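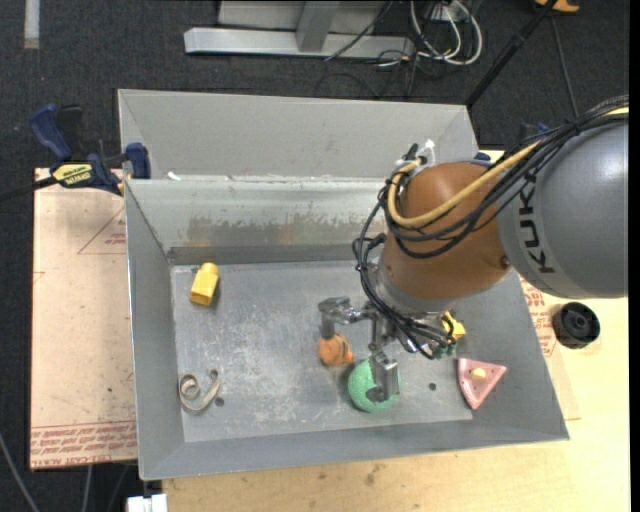 Waltraud Wyss found that the 45 mm felt pads from the Illurum range held on a waxed oak bench through a whole November of daily use, but lifted at the corners on a painted one, and she asked whether a primer was needed. Holzer's reply was that paint should be keyed with fine abrasive paper and wiped with spirit first. Bare or waxed timber needs only the wipe.

Illurum Felt Pads, self-adhesive

Pressed wool felt for the feet of benches, stools and cabinets. Supplied in sheets, die-cut, with a peel-off paper backing.

Order code: 322
Diameter: 45 mm
Thickness: 9 mm
Pack: 20 pads
Colour: undyed
Adhesive: acrylic, solvent-free

Fitting
Turn the piece over and scrape off the old pad. Press the new one on by hand for a full minute, then leave the furniture off its feet overnight. Pads may be trimmed with a sharp knife - cut from the felt side.

Not suitable for outdoor use, heated stone floors or castors. Felt picks up grit, so brush the pads when the floor is cleaned and replace any that have gone hard.

Delivery and returns
Sent from the Loler warehouse in Clellville. Unopened packs may be returned. Cut sheets are not taken back. Trade orders: ask for Kilian Steiner.

Page last revised March 17, 2026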